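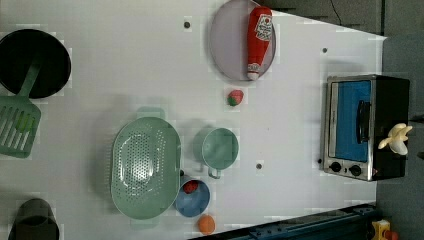 Meireles Eleo 3
Software de perceção e planeamento de preensão para braços robóticos de bancada

O Eleo recebe as imagens das câmaras, identifica os objetos sobre a mesa, propõe pontos de preensão e envia a trajetória ao controlador do braço. Corre num computador com Linux ligado à rede da célula. Destina-se a laboratórios e integradores que trabalham com objetos variados e mudam de tarefa com frequência.

O programa divide-se em dois módulos, que podem ser licenciados em separado.

Eleo Vista
Módulo de perceção. Combina uma câmara fixa superior com uma câmara montada no punho. A vista superior serve para localizar os objetos e delimitar a área de trabalho. A vista do punho entra na fase de aproximação e corrige a posição antes do fecho da pinça. O catálogo de base traz 703 modelos de objetos, entre utensílios de cozinha, alimentos de brincar, embalagens e peças de montagem. Podem acrescentar-se modelos próprios a partir de fotografias ou de ficheiros CAD.

As sobreposições são tratadas como relações entre objetos: uma espátula pousada numa frigideira ou uma garrafa deitada num prato ficam registadas como "sobre" ou "dentro de", e o planeador usa essa informação para decidir a ordem das operações. Furos de fixação e manchas no tampo podem ser mascarados na calibração, para não aparecerem como objetos.

Eleo Rota
Módulo de planeamento. Calcula a trajetória até ao ponto de preensão, verifica colisões com a mesa, com os objetos vizinhos e com a estrutura da célula, e escolhe a abertura da pinça. As tarefas escrevem-se em Python ou montam-se no editor gráfico, por blocos. Cada execução fica gravada com as imagens, as posições das juntas e as decisões do planeador, e pode ser revista passo a passo. 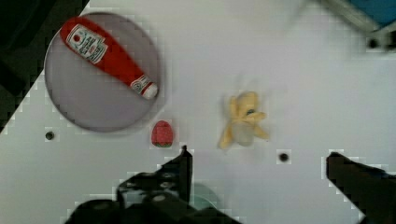 Vista da câmara do punho, com a pinça aberta. Na mesa, um morango e uma banana de brincar; no prato, uma garrafa de ketchup.

Objetos moles ou de contorno irregular
Para peças com abas ou folhas, o Rota permite restringir a preensão a uma zona do modelo. Numa banana descascada, por exemplo, pode indicar-se o corpo central e excluir as abas da casca. A restrição guarda-se com o modelo e aplica-se a todas as tarefas que o utilizem. Em objetos lisos e brilhantes convém rever a máscara de reflexos depois de qualquer alteração na iluminação.

Requisitos
Sistema: Linux de 64 bits
Câmaras: 2 (superior e punho), a cores
Pinça: dois dedos paralelos, com leitura de abertura
Ligação ao braço: Ethernet
Interface: navegador, em português e inglês

Novidades da versão 3
Calibração conjunta das duas câmaras num único procedimento.
Editor de zonas de preensão.
Exportação dos registos por tarefa ou por objeto.
Correção do erro que perdia as máscaras do tampo ao reiniciar o Vista.

Os projetos criados na versão anterior abrem sem conversão. As calibrações de câmara têm de ser refeitas.

Licenças e apoio
A licença é anual e por célula. Inclui atualizações e apoio por correio eletrónico em dias úteis. O Eleo está em uso em mais de 92 células, entre as quais as do laboratório Hodovdale, onde o editor de zonas foi ensaiado em junho. A distribuição e a formação ficam a cargo da Tarnia.

Versão de avaliação: disponível mediante pedido, com todas as funções e sem exportação de registos.
Contacto técnico: I-hsuan Liao, Meireles
Página atualizada em 3 de julho de 2020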